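Riquelme Public Library District
Thread: changes to interlibrary loan, effective in April

1/ The Riquelme Public Library District is changing how interlibrary loan requests are placed, filled and returned. The posts that follow set out what cardholders need to know. The full policy is posted at each service desk and may be requested in large print.

2/ Interlibrary loan allows a cardholder to borrow an item the District does not own from another library that does. The service has been offered in its present form since the Drekik branch opened. Last year the District filled 1082 requests, the first time the total has passed 1000.

3/ Demand has grown fastest in three areas: local and family history, out-of-print fiction, and music scores. Requests for current bestsellers have also risen. Those titles are better served by the regular hold list, and the new rules reflect this.

4/ Beginning in April, titles published within the past year will not be eligible for interlibrary loan. Most lending libraries already decline these requests, and the time spent on them has delayed others. Cardholders may submit a purchase suggestion instead. Suggestions are reviewed every Friday.

5/ The number of open requests allowed on one card will be 20. An open request is any request that has been submitted and has not yet been returned to the lending library, including items in transit. Requests above the limit will be held in draft and will not be forwarded until a space opens.

6/ Requests already in progress will be honored under the old rules. No action is needed. A cardholder who has more than the allowed number open when the change takes effect will keep all of them, but will not be able to add new ones until the total drops below the limit.

7/ All requests will now be placed through the Priltex catalog, under "Borrow from another library." The paper form will remain available at the Drekik and Fomum branches for anyone who prefers it or who does not use a computer. Paper and online requests go into the same queue, in order of receipt.

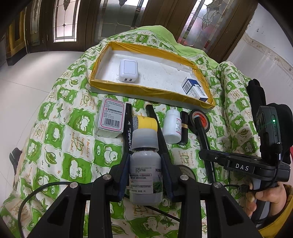 8/ When completing a request, please give the edition only if it matters. A request for "any edition" can be sent to many more libraries and is usually filled sooner. If a particular translation, editor or printing is required, say so in the notes field and include the year of publication if it is known.

9/ For journal articles and single book chapters, use the article form. These are delivered as a scanned copy by email and do not need to be returned. They count toward the open request limit only until they are delivered. Copies are supplied for private study and are subject to copyright law.

10/ Loan periods are set by the lending library, not by the District. The due date is printed on the paper band attached to the front cover. Please leave the band in place. Items returned without it take longer to check in and may remain on the cardholder's account in the meantime.

11/ Renewals: one renewal may be requested if the band does not say "No Renewals." Renewal requests must be made at least 2 business days before the due date. The item should be kept until the lending library replies. No overdue charge will be applied while a reply is pending.

12/ Some items will be marked "Library Use Only." This is a condition of the lending library and cannot be waived by branch staff. Such items may be read in the reference room at Drekik or at the study tables at Fomum during regular open hours, and will be kept at the desk between visits.

13/ Fees. There is no charge for placing a request. If a lending library charges a fee, the District will contact the cardholder before going ahead. No fee will be passed on without written agreement. Cardholders who would like to decline all paid loans in advance may check the box marked "Free lenders only" in their account settings.

14/ Lost and damaged items are billed at the amount set by the lending library. The District does not add a processing charge. Replacement copies bought by the cardholder can be accepted only if the lending library agrees in advance, so please speak with the interlibrary loan desk before making a purchase.

15/ Pickup. Items will be held for pickup at the branch selected on the request. The pickup branch can be changed until the item has shipped. Once it has arrived, it cannot be moved to another branch, as the return shipment is prepared at the same location.

16/ Items may be returned to any service desk in the District. Please do not place interlibrary loan items in the outdoor book drops. Many are older or fragile, and several were damaged in the drops over the winter.

17/ Homebound delivery cardholders may continue to use interlibrary loan on the same terms as before. Items will be added to the regular delivery bag, and the driver will collect them on the next scheduled visit after the due date. No overdue charges apply to homebound accounts.

18/ Student and teacher cards: requests for classroom sets cannot be filled through this service. Teachers who need multiple copies of a title should write to the outreach office, which keeps its own collection of book sets for loan to schools in the District.

19/ Genealogy requests for microfilm are still accepted. Film must be viewed on the reader at Drekik, which can be reserved by phone or in person. Please reserve the reader after receiving the arrival notice, as shipping times for film vary widely.

20/ Questions about a specific request should be sent through the "Messages" tab in the catalog account so that staff can see the request record. Please do not post card numbers or titles requested in replies to this thread. Borrowing records are confidential.

21/ Correction to post 12: the study tables at Fomum are not available during evening programs. Library Use Only items may be read in the quiet room at those times.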